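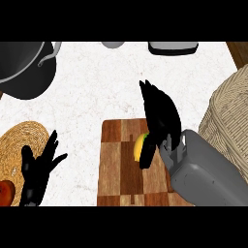
4 キッチンシーンでの両腕把持タスクの設定

この章では、双腕シミュレーションキット Penden のキッチンシーンを読み込み、多指ハンドで果物をつかむタスクを実行するまでの手順を説明します。インストールとライセンス認証(第2章)、操作デバイスの接続(第3章)が済んでいることを前提とします。

4.1 用意するもの

・Penden 本体(シーンエディタと実行環境を含む)
・ハンドモデルパッケージ Hopkin
・操作デバイス、または記録済みの動作ファイル
・空き容量のあるローカルディスク

Hopkin は Penden に同梱されていません。契約プランによっては別途ダウンロードが必要です。ダウンロードページは、管理画面の「追加パッケージ」から開けます。

注意:作業フォルダをネットワークドライブに置かないでください。記録中に書き込みが遅れ、フレームが欠落することがあります。

4.2 シーンを読み込む

1. Penden を起動し、「ファイル」から「シーンを開く」を選びます。
2. 一覧から「キッチン/カウンター」を選択します。
3. 「配置の初期化」を「固定」にします。初回は「ランダム」を選ばないでください。
4. 「読み込み」を押します。画面下の表示が「準備完了」に変わるまで待ちます。

カウンターには、まな板、鍋、かご、編んだマット、果物などが置かれます。操作の対象になるのは、オブジェクト一覧で「可動」と表示されているものだけです。鍋とかごは初期状態では「固定」になっており、手が触れても動きません。動かしたい場合は、一覧で対象を選び、「固定」のチェックを外してください。

メモ:「固定」を外した物体は接触計算の対象になるため、処理が重くなります。動作確認の間は果物だけを可動にしておくことをお勧めします。

4.3 腕とハンドを割り当てる

1. 右側のパネルで「ロボット」タブを開きます。
2. 「左腕」と「右腕」のそれぞれで、ハンドの種類に「Hopkin 多指」を選びます。
3. 「基準姿勢へ移動」を押します。
4. 両手がカウンターの上で止まったことを確認し、「割り当てを保存」を押します。

左右を逆に割り当てても警告は出ません。操作デバイスの右手を少し動かし、画面の右側から伸びる腕が追従するかどうかを必ず確かめてください。逆になっている場合は、「左右を入れ替え」を押してから手順3に戻ります。

4.4 視点を選ぶ

標準の視点は「俯瞰」です。カウンターをほぼ真上から見る視点で、左右の手とまな板の位置関係を確認するのに向いています。一方、指が果物の上にかぶさると、接触している部分が見えにくくなります。

指先の位置を細かく合わせるときは、次の手順で補助視点を追加します。

1. 「表示」から「補助視点」を選びます。
2. 追従先を「右手首」または「左手首」にします。
3. 補助視点のウィンドウを、作業の邪魔にならない場所へ移動します。

俯瞰視点では、画面の上下に黒い帯が表示されます。これは記録画像の縦横比をそろえるための余白で、異常ではありません。帯を除いた画像が必要な場合は、書き出し時に「余白を切り取る」を選んでください。

4.5 接触計算の設定

「物理」タブで次の値を入力します。

計算周波数:500 Hz
つかみ判定の保持時間:200 ミリ秒
1エピソードの試行上限:3回

保持時間は、指が物体に触れ続けている時間の下限です。この値を短くすると、指が物体をかすめただけでも「把持」と記録されることがあります。長くしすぎると、正しくつかんだ試行まで失敗扱いになります。まず上の値で試し、結果を見ながら調整してください。

注意:計算周波数を下げると、指が果物の表面にめり込む現象が起きやすくなります。実行速度が足りないときは、先に描画品質を下げてください。

4.6 タスクを実行して記録する

1. 「タスク」から「果物をつかむ」を選びます。
2. 対象の物体を一覧で指定します。
3. 使う手を「右」「左」「両方」から選びます。
4. 「記録開始」を押し、合図の音が鳴ってから操作を始めます。
5. 手を対象の上へ移動し、指を開いた状態で下ろします。
6. 指を閉じ、つかみ判定のランプが緑になったら持ち上げます。
7. 「記録終了」を押します。

使わない側の手は、基準姿勢のままにしておけます。対象の近くにある場合は、先に離しておいてください。両手が接触すると記録は自動的に中断され、その時点までのデータが「未完了」フォルダに保存されます。

動作ファイルを使う場合は、手順4の前に「入力元」を「ファイル」に切り替えます。同梱の動作セット Trirnurley には2,384件の動作が収録されており、手の種類と対象物で絞り込めます。配置を変えたシーンで再生すると手の軌道が物体と合わなくなるため、「配置の初期化」は「固定」のまま使ってください。

4.7 データを書き出す

1. 「記録」タブで、書き出すエピソードを選択します。
2. 形式と保存先を指定します。
3. 関節角度、接触情報、画像のうち、必要な項目にチェックを入れます。
4. 「書き出し」を押します。

既存のフォルダを指定すると、同じ名前のファイルは確認なしに上書きされます。

4.8 うまく動かないとき

手が震える
操作デバイスの感度が高すぎる可能性があります。「入力」タブの平滑化を一段上げてください。

果物が転がってつかめない
指を閉じる速度を下げます。改善しない場合は、「物理」タブで対象の摩擦係数を確認してください。既定値に戻すには、項目名を右クリックします。

つかみ判定のランプが点灯しない
対象の指定が一覧と一致しているか確認します。シーンを読み直すと、対象の指定は解除されます。

ハンドが表示されない
Hopkin のバージョンが Penden 本体と合っていません。管理画面から同じ系列のバージョンを入れ直し、Penden を再起動してください。

ログの送付を求められた場合は、「ヘルプ」から「診断ファイルを作成」を選び、作成されたファイルをそのままサポート窓口へお送りください。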